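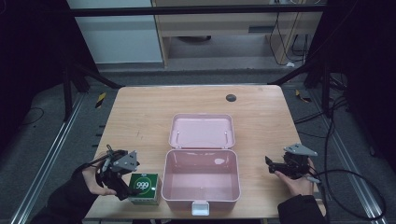 Visit notes: Danden demonstration hall, Hamel site

The afternoon session at Hamel started at 1:30 on a Wednesday and ran a little past four. Danden makes fixtures and small grippers, and for the past year it has also sold recorded handling data to companies that train robot arms. The open day covered both sides of the business. I went for the second one, having seen the fixture shop on an earlier visit, and skipped the sales talk in the main building.

**Getting in**

Enter from the north parking lot. The front entrance is for the offices and the reception desk there does not have the visitor list. Safety shoes were not required in the recording area, only in the machine shop. Bags go in lockers, and the lockers take a coin that is returned.

**The recording area**

The area is split into stations, each with one table and its own framework of stands and rails. An operator works at the table with a gripper in each hand. The grippers are tethered by cable, and each carries a flat triangular plate on top. Danden's position is that the same jaw shape should be used for recording and for the arm that later runs the task, so the hand-held tool and the arm tool share one finger design.

The task on show was packing: a small carton goes into a hinged plastic box, and the lid is closed and latched. Our guide called it the box task. It is harder than it looks for two reasons. The carton has to be squeezed enough to lift without crushing the sides, and the lid needs one gripper to steady the base while the other brings the lid over. The latch is the step with the most rejected recordings.

A session consists of 400 attempts split over two operators. In the session whose log we were shown, 387 were accepted and 13 were thrown out. Rejections are made by a reviewer in the next room, who sees the recording only and does not talk to the operator. The reasons are picked from a fixed list:

- carton dropped
- box moved off the table area
- latch not closed
- cable snag
- tracking lost

Tracking loss was the reason I had expected to lead the list. In the log it appeared once. Cable snags were more common, and an operator told us that a good part of the first day of training is spent learning where to keep the cables while turning the wrists.

**Trying it**

Visitors could try the task on a spare station. Each person had three attempts. My first failed at the carton, which rotated in the jaws as I lifted it. The second failed at the latch. The third was accepted, at 40 seconds, and I was told that a trained operator takes less than half of that.

Some observations from using the tool:

The weight is acceptable for a few minutes. I would want to know how it feels after an hour. Danden limits work at the table to short blocks with a break between them, and the schedule is posted at each station.

There is no force feedback beyond what comes through the handle. You feel contact with a hard object clearly. You do not feel much when the carton begins to give, and I ended up watching its side panel for bending.

Depth is the main problem for a beginner. The jaws come down at an angle, and it is easy to close them short of the object. The operators correct for this by touching the fingertips to the table first and then sliding in.

**Fingers and pads**

The finger pads are the wearing part. Danden treats them as a consumable, and there was a long exchange in our group about how often they should be changed. The current rule is a visual check at the start of each block, with replacement when the pad begins to lift from the face of the finger. One visitor asked whether pad condition is stored with the recordings. It is not at present, and the guide agreed that it should be.
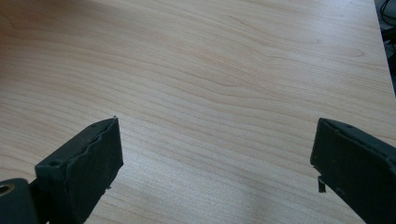 *Gripper open over the bare tabletop. The pad on the left finger has a ragged, slightly frayed edge.*

I asked about pad material and got a partial answer. Two types have been tested, a softer one with better hold on coated cardboard and a firmer one that lasts longer. The supplier for both is Grukaser. No wear figures were given, and the guide said the tests were not set up well enough to publish any.

The tabletop came up too. A plain surface makes it easier to separate the object from the background, but wood grain and reflections change with the lighting, and a model trained on one table may do badly on another. Danden plans to swap tabletops between sessions under a project called Nevura — the name was on a planning sheet, without dates. Lighting will stay fixed for the first part of that work.

**Arm demonstration**

The last half hour was a robot arm running the box task from the recorded data. It completed the carton transfer on every run we saw. The lid was closed on most runs, and the latch on fewer. After a failed latch the arm backed away and tried again from the same angle, usually with the same outcome. The guide attributed this to a shortage of recorded recoveries, as operators are told to stop when an attempt goes wrong. A separate set of recovery recordings is planned.

**Practical**

Coffee is in the corridor outside the recording area and may not be taken inside. Photography is allowed at the stations, but not in the review room. The next open day is in October, with the same program plus a tour of the pad bench. Groups are limited in size, and registration is through the Hamel site office.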